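Accepter les cookies | Refuser | Paramétrer mes choix
Imprimer cet article | Envoyer par e-mail

3.2. Disposition du poste de petit-déjeuner

Le poste étudié reprend l'organisation d'un plan de travail domestique réduit à ses éléments utiles : une surface textile, une assiette, un grille-pain et une pièce de viennoiserie ou de pain. Ce choix prolonge l'inventaire établi par Boersma et Tetteh, qui relevait dans les cuisines visitées une forte concentration des objets du matin autour de l'appareil de chauffe. L'assiette y précède souvent le pain. Elle est posée la première et fixe la place de tout ce qui suit.

La nappe brune n'a pas été tendue. Un textile légèrement froissé modifie l'assise de la vaisselle et correspond mieux aux conditions ordinaires qu'un plateau rigide. La couleur a été retenue pour son contraste avec les objets clairs, critère déjà discuté en 2.4. La distance entre l'assiette et le grille-pain n'est pas imposée ; seul l'ordre latéral est fixé par le protocole.
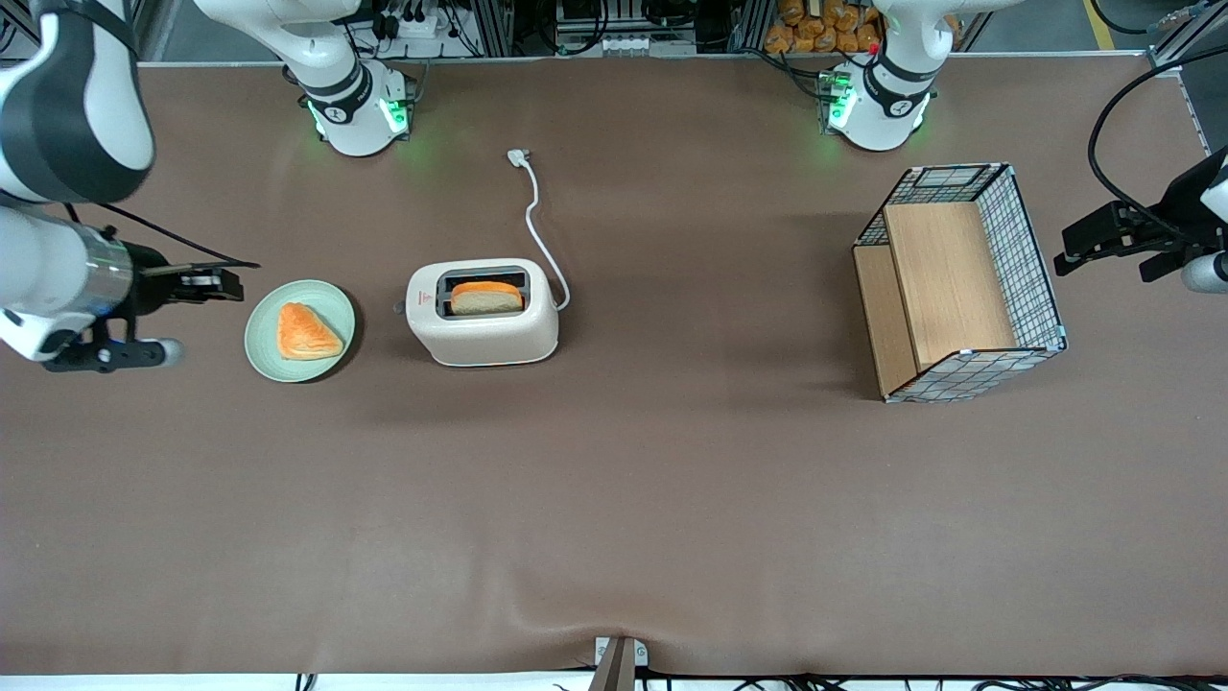
Gand, septembre

Figure 3. Assiette vert pâle garnie d'une pièce triangulaire orangée ; à sa droite, grille-pain blanc crème à deux fentes.

La pièce de la figure 3 est légèrement décentrée sur l'assiette, position admise par le protocole tant qu'aucune pointe ne dépasse du bord. La forme triangulaire pose une difficulté de codage que les tranches carrées ne présentent pas : son orientation doit être notée par rapport à un sommet de référence, et deux annotateurs peuvent retenir des sommets différents. Nous avons donc convenu de prendre le sommet le plus proche du grille-pain. Sur les 1320 dispositions annotées, l'accord entre Arumugam et Halilović a été jugé suffisant après une séance d'harmonisation – les désaccords restants concernaient presque tous des pièces à angles arrondis.

Le grille-pain sert de repère fixe. Sa hauteur masque une partie du plan selon le point de vue, et le levier latéral, saillant, réduit l'espace disponible du côté où il se trouve. Dans le sous-ensemble Solus (presque 300 dispositions), les assiettes placées du côté du levier ont été codées séparément. Une marge de 10 cm a été exigée pour les autres.

Sept dispositions ont été écartées faute de bord d'assiette identifiable. Leur réintégration ne modifie pas l'ordre des catégories du tableau 2. La surface textile n'a pas fait l'objet d'un codage propre – les plis sont simplement notés présents ou absents –, ce qui limite la comparaison avec les relevés de Wouters sur plateau nu. L'effet du brillant des pièces sur la lecture des contours est traité en 3.3.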